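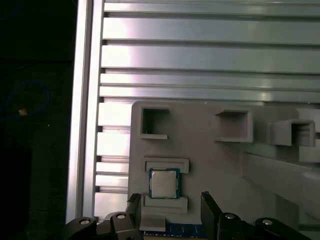

Visit to the Lislow Press bindery and archive, Grelalitz

The members' visit in March went to Grelalitz, where Lislow Press prints and binds its short-story list and keeps the archive of the old Okus imprint. Rainer Frerichs, the production editor, met us at the side entrance at 9:30 a.m. The front door is for deliveries.

The morning was spent on production. Lislow issues its collections in sewn sections, and each title starts with a first printing of 200 copies. Frerichs took us through the schedule for a debut collection: delivery of the manuscript, structural edit, copyedit, two rounds of proofs, imposition, printing. Authors may reorder stories up to first proofs. After that the running order is fixed, as a change affects the contents page, the running heads and usually the section breaks. He passed round a marked set from Tassanee Suwannarat's second book, in which one story had been moved from fourth place to last. The knock-on corrections ran through six later pages of front and end matter.

Folding and sewing are done on the ground floor. Sections are gathered by hand, checked against collation marks on the spine fold, and sewn on one machine. Ear protection is required past the yellow line, so questions were held until the corridor. Most concerned paper. The current stock is a cream book wove, chosen for opacity. Lislow tried a lighter sheet for one anthology and went back.

Lunch was soup and bread in the packing room.

The archive is upstairs, in two rooms. Kulap Thongsuk has been cataloging it by author, then by date of first publication, with correspondence filed separately. Readers need an appointment and may use pencil only. The oldest item is a chapbook of supernatural tales dated 1792, bought by Okus as a reference copy and never reprinted. It lacks its final leaf. Of more practical interest were the readers' reports on rejected submissions, most of them half a page, several quite rude. Names of living authors are masked in the copies shown to visitors.

The afternoon ended with a reading by Nam-gil Sun from a novella in progress, followed by questions on point of view in the ghost story. The discussion overran and the last part was cut.

Notes for anyone booking: the stairs are steep and there is no elevator. The archive can take six readers at a time, so larger parties are split. Photography is allowed on the ground floor only. Requests go to Rūta Pētersons at the Lislow office, with the shelf marks of any items wanted.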